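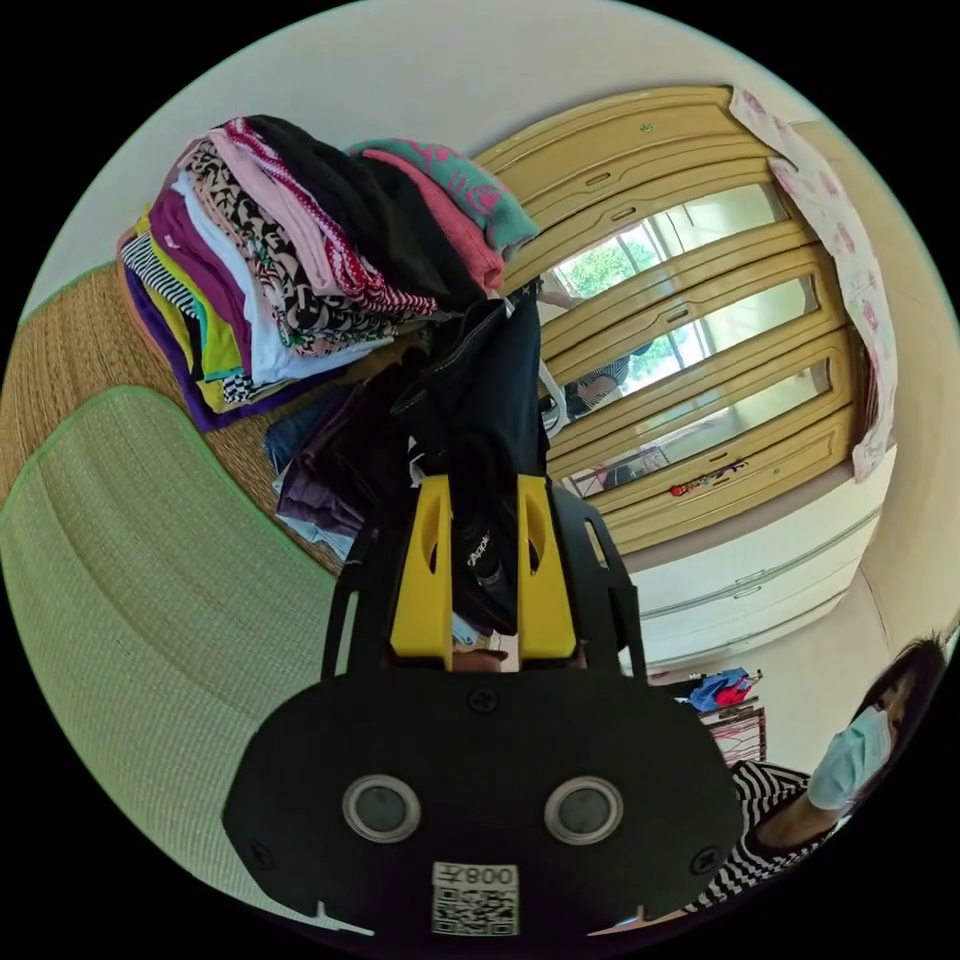 Black work pants: hang them or fold them?

Forums > Clothing Care > Storage and Closets

Started by Snædís Hallgrímsson, September, 7:42 pm
1637 views | 4 shares

**snaedis_h**
I have to wear black dress pants for work and I own seven pairs now. They are a poly/wool mix except for two that are cotton. Up to now I folded them over a regular hanger, and every pair has a line across the leg just above the knee. Steaming takes most of it out but it comes back. My sister folds hers in a drawer and says I am making extra work for myself. Closet rod is low, I have a shelf under it, and there isn't room to hang them full length unless I move the shelf. Is it worth moving?

**dorrie_k**
Move the shelf. Hang them by the cuffs, upside down, from clip hangers. The waistband is the heavy end so it pulls the legs straight while they hang. I did this for years in a uniform room and we hardly ever pressed a pair twice.

**marlow77**
I'd leave the shelf alone. Clips leave dents in the cuffs, and on black fabric the dent goes shiny. A shiny spot does not come out. At least a fold line you can steam.

**dorrie_k**
They leave dents if you buy the metal ones with teeth. Get the kind with a flat rubber pad. Or put a scrap of felt under the clip.

**marlow77**
I had the rubber ones. Wirkmont, the wide ones. Still got marks on the cotton pair in one summer. The wool was fine, I'll give you that.

**snaedis_h**
So clips for the wool mix and something else for the cotton? That would be five and two, which I could fit on the rod if I take the coats out.

**pressroom_gal**
That's what I would do. Cotton holds any crease you give it, so fold it where you want a crease. Lay the pants flat, match the inseams to the outseams, smooth them down from the waist, then fold in thirds and put them on the shelf. Don't stack more than four or the bottom pair gets pressed into a brick.

Also empty the pockets first. Coins pull the side seam out of line and you end up with a leg that twists.

**tbonham**
Open bar hangers, the kind with a thick round bar. The reason you get a line is that a wire or thin plastic bar is narrow. I slid a piece of pipe insulation over mine and the line is gone. Cost next to nothing. It takes up more room on the rod though, I went from twelve hangers to eight.

**marlow77**
Second the foam. Slit it lengthwise and snap it on. The black kind sheds a little at first so wipe it down.

**dorrie_k**
Foam grabs lint and then the lint is on your black pants. No thanks.

**marlow77**
Everything grabs lint if the pants are black.

**snaedis_h**
Measured tonight. With the shelf where it is I have enough height for pants folded over a bar but I'm short for full length. The shelf is on pegs so it can go down one row of holes. My sister says she will not be helping. 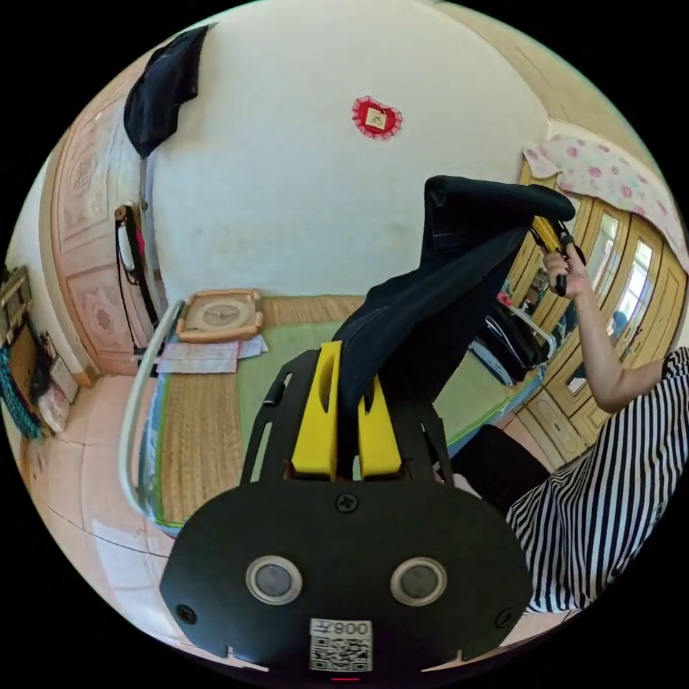
Page 2 of 4

**pressroom_gal**
One row might do it if you are not tall. Measure cuff to waistband and add the hook. People forget the hook.

**quillan**
Going the other way from everybody: it matters more what you do right after washing than where they end up. Take them out of the machine the minute it stops, hold them at the waist, snap them hard once or twice, and pull each leg by the hem. Then hang to dry. I have a Pundix drying rack with long arms and the pants go on it by the waistband. By the time they get to the closet they're flat and I just fold them.

**dorrie_k**
Waistband up is wrong for dress pants, the weight is all at the top and does nothing for you.

**quillan**
It works on mine. Mine are cotton chinos so maybe that's the difference.

**tbonham**
It is. Chinos don't have a front crease to worry about.

**hemline_jo**
What about the shine she'd get from steaming all the time? Use a press cloth or do it from the inside. There used to be a tailor in Skudbridge, Þórarinsdóttir, who turned every dark pair inside out before the iron went near it, and I've copied that ever since.

**marlow77**
Agree on inside out. Wash them that way too, cold.

**snaedis_h**
Update. Shelf went down one row and the wool ones clear it by a finger width. I bought padded clips for those five and put felt under them anyway. Cotton pair is folded in thirds on the shelf. I had one over the foam bar for a few days to compare and there was still a line, only softer. I'll check the cuffs for dents in a month.

**marlow77**
Please do report on the cuffs.

**dorrie_k**
They will be fine.

1482 members in this group | 23 replies | Report thread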